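Umcombe Choral Society – December concert, is it worth 30 dollars?

lowbrass_ed
Posted 23/04/2026
Season brochure came today. They're doing the big Davell oratorio in December with the Clotari Players. Tickets are 30 dollars, up from last year. The hall holds 400 and I've never seen it more than half full. Who is this price for?

second_alto
The orchestra costs money. Last time we had an organ and everyone complained about that too.

lowbrass_ed
I complained because the organ was flat. The brochure says the piece "has moved audiences to tears since its first performance." Where does that come from? I've read the program notes from three different performances and each one tells the story differently. In one the composer conducts, in another he's home sick.

pitpianist
Same story in the Yeh recording booklet, no source there either. I'd guess somebody made it up and the rest copied. Still a great second half, though.

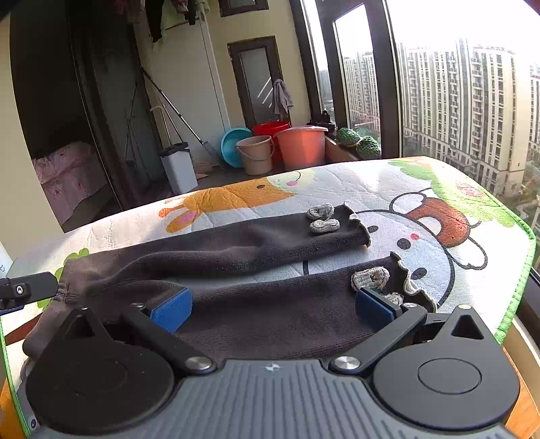

Re: running time and the cuts

second_alto
We're doing it complete this time. The score runs to 1,818 bars and the director wants all of them.

lowbrass_ed
Complete according to which edition? The old one leaves out two choruses and still says "complete" on the cover.

second_alto
I'd have to check. Mine has a blue cover, if that helps.

lowbrass_ed
It doesn't.

pitpianist
I disagree with Ed on the price – 30 is fair for a full orchestra. I'm less sure about the hall. Anything slow turns to soup past row ten, and no edition is going to fix that.

lowbrass_ed
Fine, so I'm paying more for soup. I'll wait and see who the soloists are before I buy anything.

second_alto
They'll be on the website next month. Front left is the best spot for sound, by the way.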